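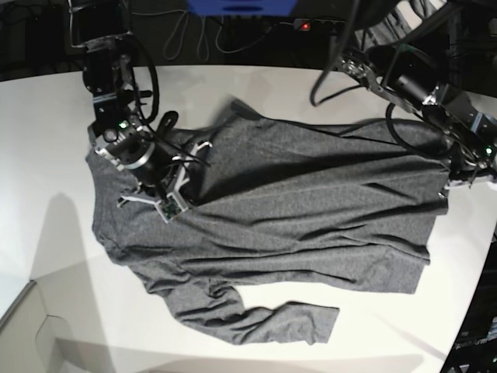
**Long sleeves as a base layer for the Koltari loop - what are you all wearing?**

**joonas_s** wrote:

Hi all! Signed up for the Koltari loop with the Grillville ski club, three nights out with a hut each night, and I'm so excited I've been laying gear out since Sunday. Skis are waxed, boots are sorted, food is mostly sorted. What I keep going round on is the bottom layer. I own plain knit long sleeves, the sort you'd wear to the office under a jumper, and I own one proper merino top that cost me more than my poles. Do I need a second merino or will the ordinary stuff do for camp?

Last January I did a day trip in a plain one and was fine, but I was home in the bath by five.

---

**rosalba.z** wrote:

Oh you're going to love it!! The stretch after Leinonen hut, where you come out of the spruce and the whole lake opens up, is my favourite bit of skiing anywhere.

Keep the merino for moving. Plain long sleeve for the hut, and only for the hut. I pack mine at the very bottom in its own bag and it doesn't come out until the stove is lit. Changing into something you haven't skied in is the best moment of the day (well, second best, there's also soup).

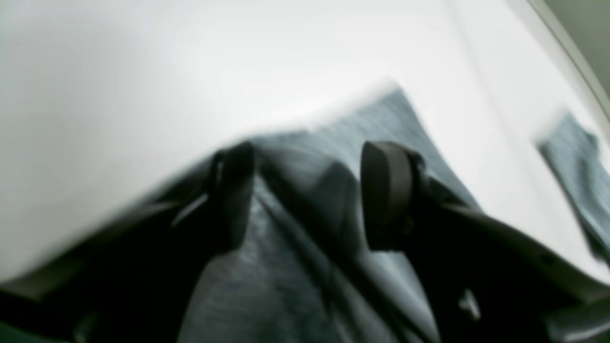 *Grey-blue cloth, close up. Fine texture, which I find nicer under a mid layer than anything ribbed.*

---

**Eino Aaltonen** wrote:

I'd disagree with taking the plain one at all. If it's cotton it's dead weight in February, and a hut with a poor stove is as cold as a tent. Check the label before you decide. Two merinos, rotate them, sleep in the drier one.

---

**rosalba.z** wrote:

Eino, two merinos is a lot of money for somebody on a first trip! And the Leinonen stove is wonderful. I was in a T-shirt by eight o'clock last time and still had to open the door.

---

**Eino Aaltonen** wrote:

Leinonen, yes. Try the third hut when the wind is off the lake and then tell me about T-shirts.

I'm not saying spend a fortune. Ploltham has a second-hand rack at the back of the shop and I got mine there. One small hole at the cuff, darned it in an evening.

---

**ayten_c** wrote:

Jumping in because I love this subject far too much. I think you're both right, it just depends how much you sweat. I run hot on the climbs so I carry a spare, and my sister never needs one.

What I'd really look at is fit:

- Sleeves long enough that they don't ride up when you reach forward with the poles
- Body long enough to stay tucked under the pack's hip belt
- A neckline that isn't fighting with the collar of your next layer
- Flat seams on the shoulders if you can get them

An ordinary long sleeve with a good cut has been better company on the trail for me than an expensive one that bunches up in the armpits. Blend fabrics have come a long way too. I've got a cheap polyester one I adore. 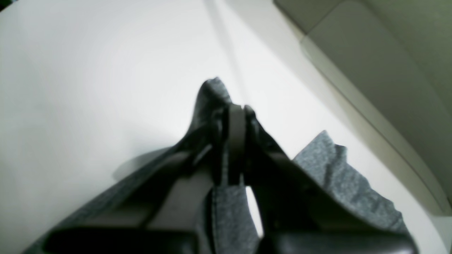
*Heather grey against white. Marled colours hide soup stains beautifully.*

---

**joonas_s** wrote:

This is brilliant, thank you! Just checked the labels. One is cotton (sorry Eino, it's staying home) and one is a poly-viscose blend. The blend has longer sleeves as well.

Weighed it too: 200 grams. My whole clothing bag is 800, not counting what I'll be wearing.

---

**Kauko Rantala** wrote:

800 is very good, don't let anyone talk you into adding more. I've done that loop with a 25 kilo sledge and I've done it with a small pack, and the small pack was a different holiday altogether.

Viscose holds water, mind. Fine as hut clothes, but don't ski in it. 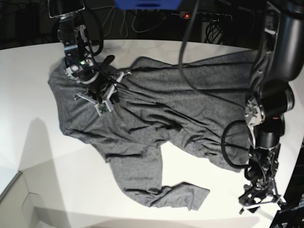

And roll your spare layers, don't fold them. They slide down beside the sleeping bag and fill up the gaps, and you can pull one out without emptying everything onto the hut floor in front of strangers. I put socks inside the sleeves too, one each side.

---

**Eino Aaltonen** wrote:

Agree with Kauko on the viscose. Still say second merino. Ploltham is open late Thursdays.

---

**ayten_c** wrote:

Socks in the sleeves is genius, I'm stealing that.

---

**joonas_s** wrote:

Okay, decided! Merino for skiing, blend for the huts, and I'll pop by Ploltham on the way home Thursday in case there's something on the rack in my size. If there is, I'll swap the blend out.

Next question - does anyone bother with a separate sleeping hat?

---

**rosalba.z** wrote:

YES. Always. Start a new thread, I have opinions!

*Last post in this thread: February 2019*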